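Ticket: Low water pressure at kitchen tap after filter change
Product: Trerker under-sink filter, model with 2 cartridges
Status: Open
Opened: Saturday, February 15, 2020

Hello,

I changed both cartridges in my Trerker filter this morning and now the kitchen tap gives only a thin stream. The bathroom is normal. I write down everything I did, so that you do not need to ask me twice.
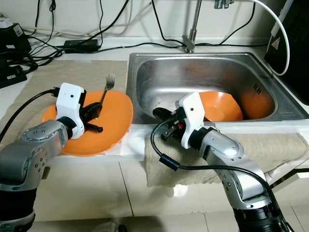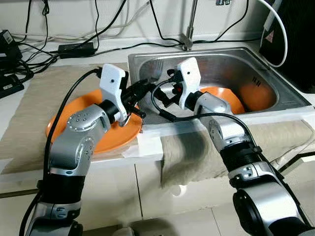
The sink and the counter, both pictures.

What I have checked until now:

1. The stop valve under the sink is fully open. I closed it and opened it again, no change.

2. I unscrewed the small sieve at the end of the tap. It had a little white sand in it. I cleaned it in vinegar and put it back. Still the same thin stream.

3. I filled a 600 ml bottle with the filter connected. It needed more than 5 minutes. With the old cartridges I never measured, but it was a matter of seconds.

4. I took out both cartridges and closed the housings empty. The pressure came back at once – so I think the tap and the pipes are good.

5. I put in only the first cartridge (sediment). Good pressure. Then only the second one (carbon). Thin stream again.

The carbon cartridge is from Drotel, bought in the Jardine shop. The seller told me it fits all Trerker housings. The label says 5 micron, same as the old one. The old one was also Drotel, but the end cap was blue and the new one is grey. I do not know if this is important.

My questions:

Is there a plastic film or a plug inside the new type which I must remove? I looked with a torch and did not find any.

Must the carbon be flushed for a longer time before the flow becomes normal? The leaflet is only for the Gorkov housing and it does not mention this.

For the moment I leave the carbon cartridge out and we drink boiled water. I can send a photo of the grey cap if you need it.

Thank you and kind regards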